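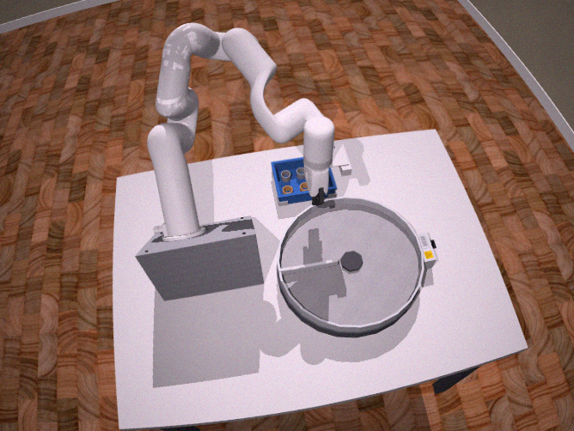
Frequently asked questions

Sostville Garden Plots, season information for members and new applicants

Please read this page before you write to us. We answer every letter, but in spring it can take up to 19 days.

How can I get a plot?

You fill in the application form and send it to the office in Sostville. The form is the same for all three sites (Catico, Salem and Etora). You can mark more than one site, and in this case please write which one you prefer. We put your name on the waiting list on the day when the form arrives.

How long is the waiting list?

It depends on the site. For Etora the waiting time is usually one season. For Catico it is longer, and many people there keep their plot for a long time. We can not tell you an exact month.

What does it cost?

The yearly fee for a full plot is $398. A half plot is one half of this amount. The fee includes water, the use of the compost area and the key for the gate. It does not include seeds, plants or tools. If you begin after the end of May, you pay only 60 percent of the fee for the first year.

How big is a full plot?

The plots are not all the same shape, especially in Salem, where the site follows the old railroad line. A full plot is roughly 2,620 square feet. Please look at the plot on foot before you accept it, and walk also to the back end. In Salem the last part of some plots is in shade in the afternoon.

Can I share my plot with another family?

Yes. But only one person signs the agreement, and this person is responsible for the fee and for the condition of the plot. If the person who signed wants to leave, the other family must apply as everyone else. We know that some members find this rule hard.

When is the water turned on?

We turn the water on when there is no more danger of strong frost at night. The date is posted on the gate. Before this date you may bring your own water. Sprinklers are not allowed at any time of the year, also not for new grass. Hand watering and drip hoses are fine.

May I build a shed?

You may build one shed, not higher than 6 feet, and it must stand at least three feet from the path. Send us a simple drawing first and wait for our answer. Concrete floors are not permitted. If there is already a shed on the plot from the member before you, you can keep it, but you are then the owner and must repair it.

Which plants are not allowed?

Bamboo, mint in open ground (in a pot it is okay), walnut trees and any tree which will grow above ten feet. Berry bushes are welcome, but please plant them inside your plot and not on the border line.

Can I bring my dog?

On a leash, yes. In Etora no dogs are allowed, as the neighbor keeps sheep right behind the fence and it is written in our lease.

What happens if I am sick or must travel?

Write to us as soon as you know it. We can give you a pause of up to three months, and during this time we will not send you a letter about weeds. The fee remains the same. A friend may take care of the plot for you, please give us the phone number of this person.

I lost my gate key. What should I do?

Tell the office the same week. A new key costs $15. Please do not make copies at a hardware store, they often do not turn well in our locks and we had to change the lock in Catico already two times.

How do I give back my plot?

In writing, before the end of the season. Take away everything which is not soil or living plants. After we have seen the plot, you get back your key deposit by check.

Page last changed: February 16, 2019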